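July, bench notes, sourdough crackers, batch 2

Pellano rye starter fed at 7 a.m., doubled by 11. Mixed at 60 percent hydration and rested the dough 18 minutes before rolling. Still springs back on the pin, worse toward the corners.

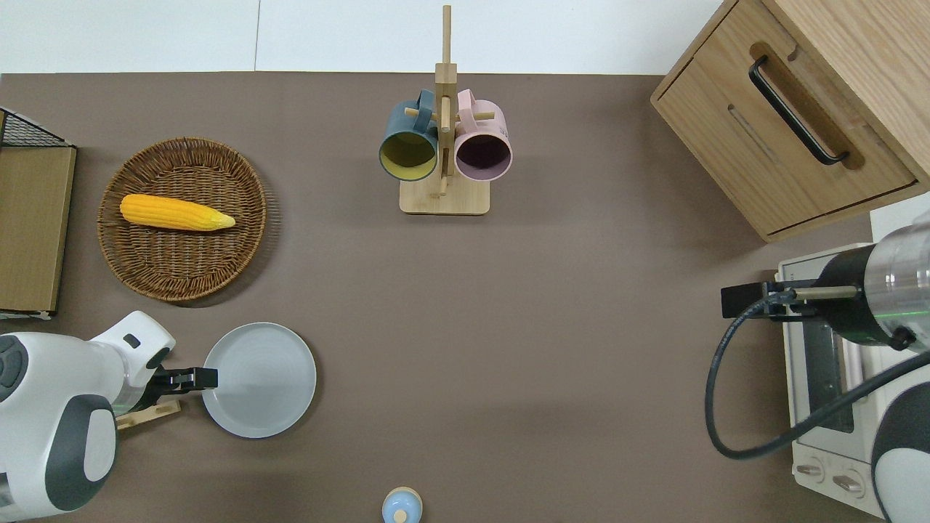 Salt went in with the flour again. Next batch I want it on top only, the Voreto coarse if there is any left. Docked every sheet twice. Center pieces puffed anyway and the edges browned early, so the sheets are still uneven.

Try a rest of around 60 minutes, covered, and roll from the middle out.
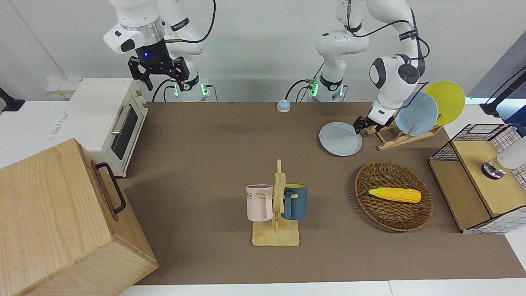

Zuweira Gbeho thinks the rest is fine and the dough is too cold when it gets rolled. She would leave it out on the counter first and change nothing else. Will do that for the next one.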